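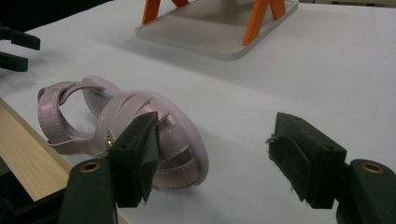 Who gains when an oil lease changes hands?
Student project report, Energy and Land module
Jericho Tan and Arlindo Rangel
Mar 4, 2025

1. What we set out to do

Our question was simple enough on paper. When a small oil and gas firm sells its drilling rights to a larger one, do the landowners end up any better off? We looked at one sale, in which Furtado Energy passed its leases in the Urnidham basin to Kollell Petroleum. The press release promised "renewed activity" and "shared value". We wanted to see what either phrase meant.

2. Sources

We read 40 lease agreements from the county land office, the two firms' public filings and the local paper's coverage. We also wrote to 70 landowners, and 30 of them replied. Those who bothered to write back may well be the crosser ones, so we have not turned their answers into percentages.

Broltix, a data service the library pays for, gave us well locations and monthly output. Its figures for August did not match the state's, and the help desk could not tell us why. We used the state's.

3. What the leases say

Most of the agreements let the holder sell the lease on without asking the landowner. Only six required written consent, and all six belonged to larger farms that had used a lawyer. The royalty rate stays the same after a sale, so the "shared value" has to come from more drilling or from higher prices. Kollell controls only the first of these.

The deadlines matter more than the rate, in our view. A lease runs out if no well is started in time, but many of ours could be kept alive by one well on a neighbouring plot in the same unit. A firm can hold a lot of ground this way while doing very little on it.

4. Has activity been renewed?

Hardly. Kollell applied for new permits soon after the sale, and the paper reported this as drilling. A permit is a piece of paper. We found few signs of work on the ground, though the state's records lag and we may have missed recent starts.

Several landowners said their payments arrived late after the handover. One had been sent somebody else's statement. Kollell did not answer our letter – nor did Furtado.

5. Weak points

One sale is a thin base for any claim. Prices also fell over the period, and we have no good way of separating that from the change of owner. Jericho thinks the sale made no difference at all to landowners. Arlindo thinks it made things slightly worse, mainly through the late payments. We could not settle it with the records we had, and would want the payment ledgers before trying again.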